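Riranel Weather Station Network
Progress report to the Drivham Fund
September 14, 2025

Summary

This report covers the second period of the project. The work goes mostly according to the plan. The Bukmont station is running and sends its data every day, the Sowa station is running with one open problem, and the third station is delayed. Spending is inside the budget. We ask for one small change, explained near the end.

Stations

The grant foresees 3 automatic stations, each measuring air temperature, humidity, pressure, wind and rainfall. Bukmont was installed first and has given us 64 days of complete records. In this time we lost only a few single readings, all of them at night, when the modem restarts itself. We changed the restart hour and the gaps did not come back.

Sowa stands at 870 meters and is our highest site. Temperature and pressure are good there. The rain gauge is the open problem. It reports less rain than the manual gauge which we keep next to it, and the difference is larger when the wind is strong. We leveled the gauge again and cleaned the funnel, and this helped partly. A wind shield was ordered in the first week of September and has not arrived yet.

For the third station we have permission from the landowner, but the mast was delivered with the wrong base plate. The supplier accepted the complaint. We prefer to wait for the correct part and not to drill new holes in the old one, as the mast must stay stable in winter winds.

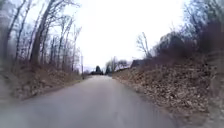
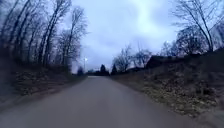
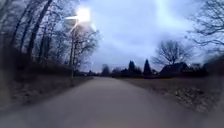
Data quality

Every morning the new readings are compared with limits for the season and with the neighboring station. Suspicious values receive a flag but are never deleted. The most frequent flag is for humidity, which stays at 100 percent too long after fog. The sensor manual describes this effect, and we added a note to the public data page so users do not take these hours as rain.

We also finished the first comparison of our temperatures with the daily forecast. On clear, calm nights the forecast minimum for Bukmont is usually too high. Cold air collects in the valley, and the model grid is probably too coarse to see it. We would like to have a full winter of data before we write more on this.

Public use

The data page is open and can be read without registration. Farmers in the valley asked for a frost warning by text message. It was not in the original plan, but the work is small, and a test version is ready. It sends a message when the temperature falls under a limit chosen by the user.

Budget

The cost of the wind shield was not foreseen. We ask for your agreement to move 900 dollars from the travel line to the equipment line. Travel was cheaper than planned because the visits to Bukmont and Sowa were joined in one trip. The total of the grant does not change.

Next steps

Install the shield at Sowa and repeat the rain comparison.
Raise the mast at the third site when the base plate comes.
Open the frost warning to all users before the first hard frosts.
Send you the complete data file together with the next report.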